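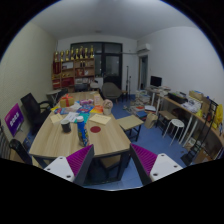
Yvonne Rowbotham

A hand-held gripper, a cluttered table and a new way to teach robots to pick things up

JUDPORT, November — Researchers at Fandelis have found that robots learn to grasp everyday objects better when people show them how on tables nobody has tidied first. The method, named Huvodik, uses demonstrations recorded with a gripper held in a person's hand, so no robot needs to be in the room.

The team recorded in 16 furnished rooms, with mugs, bottles, papers and gift boxes left among each other. A robot arm trained on those recordings then faced 30 objects it had never met. It made roughly half as many failed grasps as one trained on bare tables — a bigger gap than the team had hoped for!

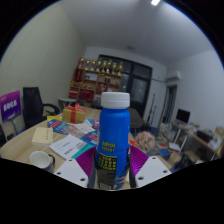

A blue bottle held between the ribbed fingers of the hand-held gripper.

"We were thrilled," said Graham Sowerby, who leads the work. "People steer around a mug without thinking about it, and that little detour is exactly what the robot picks up."

Glossy labels and thin paper still cause trouble. The next round of tests, run with partner lab Khalaf, will add two kitchens and a workshop.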